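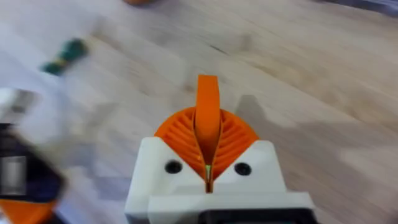
Viltdale Bench Top

Light timber work surface for sewing rooms, school art rooms and home workshops. Sold as a top only, or with the Mandley trestle base.

The Viltdale is supplied with a clear matte oil finish. The colour will deepen a little over the first year, more so near a window. If you are buying two tops to sit side by side, order them together so we can pick boards from the same batch.

Details
Maximum evenly spread load on Mandley base: up to 15 kg per shelf bracket
Edge: lightly rounded on all four sides
Underside: sealed, not sanded to finish grade
Fixings: screws for the Mandley base included, wall brackets sold separately

Care
Wipe with a damp cloth and dry straight away. Re-oil when the surface starts to look grey — usually once a year in June for tops in regular use. Glue and paint will lift with a plastic scraper if you get to them the same day. Keep kettles and glue guns on a mat.

Delivery
Metro orders leave the Grindadel warehouse within 15 working days. Regional customers should allow extra time. Tops travel flat and need two people to carry them in. Please check the corners before signing.

Trade and school orders: ask for Ilham Tawfik. For offcuts and custom lengths, contact Valter Grønli in the workshop.

Price list current at August 31, 2023.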